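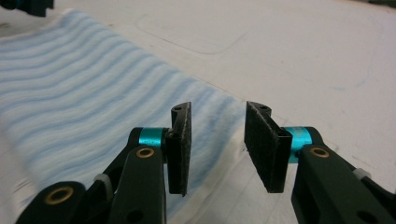 PADILLA, 8 May 2022 – Vasside, the linen rental company for small guest houses and bathing places, announces that its new towel line Vement is available for order from today. The line was prepared during the winter in our folding room in Padilla, and it went to the first customers for trial in March. All inspection and folding is made by hand on white surfaces, like the one in the picture at the top of this release, so that a pulled thread or a stain at the hem is found before the towel goes on the shelf. Customers have asked us many times how we check the linen, and we would like to use this announcement to tell a little more of it.

Vement is a terry towel with raised ribs. We chose the ribs after a long discussion with the guest houses. A flat terry is easier to fold to exact measure, this we must admit, but our customers told us that a ribbed towel hangs better on the hook and looks tidy even when the guest has put it back in a hurry. The first color is light blue, with a white hem. A sand color will follow when we are satisfied with how it keeps its tone in washing.

The trial in March included 53 guest houses and small hotels. Together they received 1,195 towels, and more than 1,000 of these are still in daily use. The remaining ones were taken back for examination at our partner laundry, Kalteck, where we looked mostly at the hems. As a result of this, the hem of Vement is now sewn with a closer stitch. Customers who took part in the trial may exchange their towels for the final version at no cost, and they don't need to fill in any form for it. It is enough to put the old towels in the return bag with the next delivery.

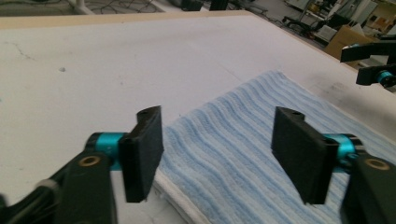
The folding was also changed. Until now Vasside delivered bath towels folded in three parts along the long side, and many housekeepers had to open them and fold again, because their shelves are narrow. From today there are 2 ways of folding to choose from. The first is the wide fold, which is the same as before. The second is the shelf fold – the towel is laid flat, the sides are brought to the middle, and then it is closed like a book with the hem inside. Please write on the order which one you prefer. If nothing is written, we send the wide fold.

For the folding room itself the new line meant some work as well. The tables were moved nearer to the windows, the shelves for finished linen are now on the same wall as the door, and the returned towels have their own place, so they don't meet the clean ones. The tabletops we kept. They have scuffs and small marks from years of work, but they are smooth enough for terry and the staff knows them well.

"We are a small company and a towel is a simple thing, but our customers see it every day and their guests too," says the management of Vasside. "We wanted to take the time which it needs."

Vement can be ordered as hand towel, bath towel and bath mat. Existing customers keep their present rental price until the end of their contract year. Color samples are sent by post on request, also to guest houses that are not yet customers.

About Vasside
Vasside rents, folds and delivers towels and bed linen to guest houses, small hotels and bathing places in Padilla and the surrounding area. Washing is done by Kalteck.

Press contact
Vasside, Folding Room and Office, Padilla
Samples of Vement for editorial use are available from the office.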